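Collector's Notes, 2018-04-09

The spring mail-order list from Clustevus landed last week, and I have read it twice with a pencil. There are 634 lots of signed baseball material, up from the June list, and the word "rare" shows up in a great many of them. I collect this stuff myself, so I'm not against it. I'd just like to see the word earned.

Take lot 139, a team-signed ball from a minor league club with 10 signatures. The write-up calls it "complete." Complete for what? No team I ever followed got through a season with ten men.

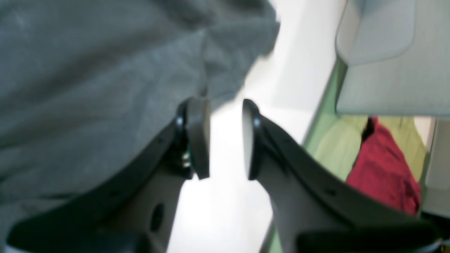
Gripper fingers, close up.

Then there are the letters of authenticity. Most of the signed photos come with one from Lerbridge, who may be perfectly good at their work. But the letter for the ball I bought in the last sale didn't say who looked at it, or what it was compared to. It said the signature was "consistent." Consistent with a pen, I suppose. I wrote and asked for more and got the same letter back with a new date on it.

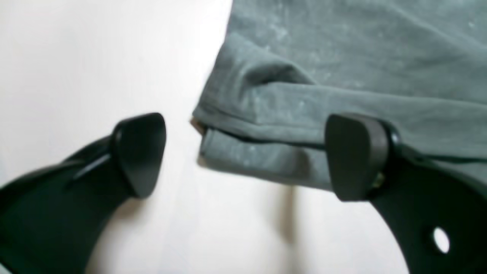
Prices are the other sore spot. A plain signed index card from a utility infielder is listed at $139, and I have bought the same man for $8 at a card show, with a handshake thrown in. The list says values are "based on Prosel." Prosel is a price guide put together from what dealers ask. Asking isn't selling. Until somebody prints what buyers paid, I'll treat those numbers as wishes. 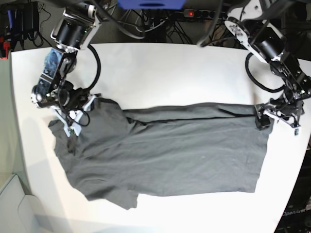 Dark gray T-shirt on a white table, partly folded.

The Arabzadeh sale is supposed to be better, and they do show the backs of their cards, which I like. They also tack a buyer's fee of over 10 percent onto everything and mention it on the last page, under shipping.

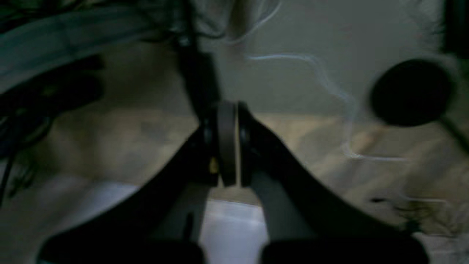

Gripper and arm, seen from close in.

If you bid in either one, ask for a scan of both sides first and keep the reply. I have put in for two lots, both low.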